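Wovembridge Nutrition: Ordering, Storage and Product Questions
Customer information, revised May 2010

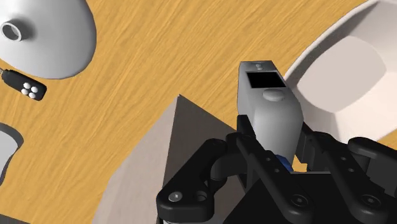 ORDERING AND ACCOUNTS

Who may place an order?

Orders are accepted from customers aged 18 and over. Pharmacies, gyms and sports clubs may apply for a trade account by writing to Bindu Hegde in the Accounts Office. Trade applications must include a copy of the business registration and the name of the person authorized to order.

Is there a minimum order?

There is no minimum for personal customers. Trade accounts are subject to a minimum of 50 units per order, which may be made up of different products. Samples and promotional items are not counted toward the minimum.

Can I change an order after it has been submitted?

Changes can be made until the order status reads "Released." After that point the order has passed to the warehouse and must be handled as a return. Please quote your order number in all correspondence.

Why was my order placed on hold?

The usual causes are a billing address that does not match the card, an incomplete postal code, or a quantity above the personal limit of 40 units. A member of the Orders Desk will write to the email address on the account. Orders on hold for which no reply is received are canceled and no charge is made.

PRODUCTS

What is the difference between Radwan whey concentrate and Radwan whey isolate?

Both are made from milk. The isolate goes through a further filtering step and contains less lactose and less fat per serving. It is also more expensive. Customers with a milk allergy should not use either product. Customers who have difficulty with lactose should speak with a doctor or dietitian before choosing the isolate, as it is not free of lactose.

Do you sell a protein powder without milk?

Yes. Davden Pea Protein is available unflavored and in vanilla. It is packed at the same site as the Radwan powders, and the label carries a statement to that effect.

How much should I take?

Follow the serving size on the label of the product you have purchased. Serving sizes differ between products and between flavors of the same product. The scoop supplied in one container should not be used to measure another. If the scoop is missing, use a kitchen scale and the gram weight printed on the label.

Will these products help me lose weight or treat a condition?

Wovembridge Nutrition makes no such claim. The products are foods intended to add to a normal diet. They are not intended to diagnose, treat, cure or prevent any disease. Staff cannot give medical advice by telephone or email.

Can I use the products while pregnant, nursing or taking medication?

Please consult your physician first. Take the container with you, or print the ingredient list from the product page, so that the full list can be reviewed.

Are the products suitable for competitive athletes?

Athletes are responsible for checking the rules of their own sport. Ingredient lists are supplied on request. Written questions about individual ingredients should be addressed to Ivars Tamošiūnaitė, Product Information, and should state the product name and the batch number.

STORAGE AND HANDLING

How should powders be stored?

Keep the container closed in a cool, dry place. Do not refrigerate. Moisture from the refrigerator can cause the powder to clump, and clumped powder will not measure correctly.

May I move the powder to another container?

This is permitted, although the original container is recommended. If you do transfer the powder, copy the batch number and the "best by" date onto the new container. We are unable to process a complaint without the batch number.

The powder has settled below the top of the container. Is it short weight?

Powders are filled by weight and settle in transit. If you believe a container is short, weigh it before use and write to Customer Service with the result. Containers from which servings have been taken cannot be assessed.

What is the shelf life once opened?

Use the powder within 2 months of opening, or by the printed date if that is earlier. Liquid products have a shorter period, given on the bottle.

DELIVERY

Which carrier do you use?

All parcels are sent with Cekik. A tracking number is issued by email when the parcel leaves the warehouse. Delivery to a post office box is available for small parcels only.

Do you ship outside the country?

Yes, with exceptions. Some countries restrict the import of food supplements, and the customer is responsible for knowing the local rules. Duties and taxes are not included in the price. Parcels refused by customs are refunded less the cost of shipping in both directions.

What if my parcel arrives damaged?

Keep the outer box and all packing material. Write to Sigita Sepp, Customer Service, giving the order number and a short account of the damage. Do not use a product if the inner seal is broken.

RETURNS AND COMPLAINTS

Can I return a product I do not like?

Sealed products may be returned for a refund of the purchase price. Opened products are not accepted unless they are faulty. Return shipping is paid by the customer, except where the wrong item was sent.

How do I report an unwanted reaction?

Stop using the product and seek medical advice. When you are able to do so, complete Form 548 and send it to Umut Kaplan, Quality Office. The form asks for the batch number, the amount taken and any other supplements or medication in use. Reports are kept confidential and are not passed to the sales department.

Was there a change to the vanilla flavor?

Yes. Davden Pea Protein vanilla packed since February contains a different sweetener. The new ingredient list is printed on the label. Remaining stock of the earlier recipe has been sold, and we cannot accept requests for it.

Whom do I contact if my complaint has not been resolved?

Write to Merike Org, Customer Relations, enclosing copies of earlier correspondence. Please do not send original receipts. Complaints are handled in the order in which they are received, and a second copy of the same letter will not be answered separately.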